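Subject: Re: [readers-list] Banding for the Keltetti phonics titles

I have now been through the whole of the Keltetti set and can answer most of what was raised last month. Sorry for the length.

Obadia Sang wrote:

> We bought the Keltetti books for the Year 1 shelf on the strength of
> the catalog, which puts all of them in one band. Two of our teachers
> say the last few are a good deal harder than the first. Has anyone
> checked them against a word list? I would also like to know if the
> Surari readers sit above or below them, as we have both in the same
> box at the moment.

The teachers are right. There are 16 titles, and I make it two bands with a gap between them. Titles 1 to 9 use single-letter sounds plus sh, ch, th and ng. The average text is 130 words, with one sentence to a page and no sentence split across a page turn. From title 10 on, long vowel spellings come in quickly: ai, ee, igh and oa all appear in title 10, which is too many for one book. Sentences run over the page, and there is reported speech from title 12.

The catalog gives a single band because the publisher banded the set by page count. All of them have the same number of pages. That is a poor measure, and I have written to say so.

Letter shapes are a separate matter. Keltetti sets its text in a face with a single-story a and g, which matches what most children are taught to write. Capitals are used only at the start of sentences and for names. Children who know their capitals well from toys and wall charts may still be slow with lowercase b, d, p and q, and title 4 leans hard on all four.
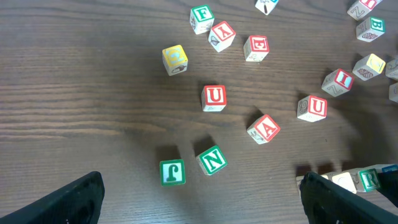
Obadia Sang: title 4 is the one ours get stuck on, and I had put it down to the story. Would you move it later or drop it?

Move it. It reads well enough after title 7, and nothing in 5 to 7 depends on it. The recurring dog is introduced in title 2, so the order of the rest doesn't suffer.

On Surari. The first Surari box overlaps with Keltetti 6 to 9 and then carries on past it at a gentler rate. It adds one new spelling per book and repeats it at least 14 times, by my count of the three I checked in full. The stories are duller. The pictures give less away, which is useful if you want to know whether a child is reading the words or guessing from the page.

What I would do with a mixed box:

Keltetti 1 to 3, then 5 to 7, then 4, then 8 and 9.
All of Surari box one.
Keltetti 10 to 16, with title 10 read together first.

I have not looked at Surari box two -- the library copy is out until October.

A few notes on the nonfiction, which came up off-list. Harb has a short run of fact books meant for the same age. The sentences are plain but the labels on the diagrams are not. In the one on bridges, the main text would suit a child on Keltetti 8, while the labels include "suspension" and "foundation". If you band by main text alone, warn whoever is listening to the child read. Flaken handles this better by putting the hard words in a box on the inside cover and marking them in bold where they occur.

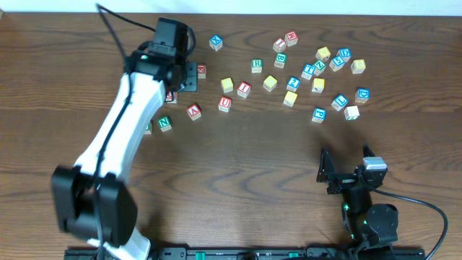
Should the labels count toward the band? They should if the child can't follow the page without them. In the Harb book on bridges they do count, and I would put it a band higher than printed. In the one on weather the labels only repeat the text, so I left it where it was.

For anyone doing their own check, the method I use is below. It takes around 30 minutes a book once you are used to it, and less for the early ones.

1. Type out the full text, including labels, captions and speech bubbles. Leave out the notes for parents.

2. Sort the words and remove repeats. Mark each word as decodable, taught by sight, or neither. Use the same sight list for every book in the set, or the results can't be compared.

3. Count the "neither" words as a share of the total. Above one in ten, the book goes up a band. Names count once only, however often they appear.

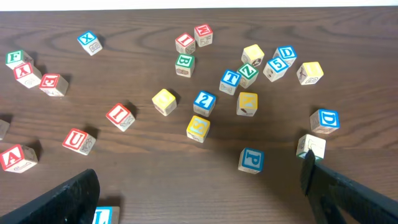 4. Go back to the printed pages and note sentences that run over a page turn, and any page where the text sits on a dark or patterned background. Neither changes the band, but both slow a new reader down and are worth a pencil note inside the cover.

My sheets for Keltetti and the three Surari titles are in plain text. Write to me off-list if you want them -- the list strips attachments. If anyone has typed out Keltetti 13 already, please check my count for it, as the copy I had was missing a leaf.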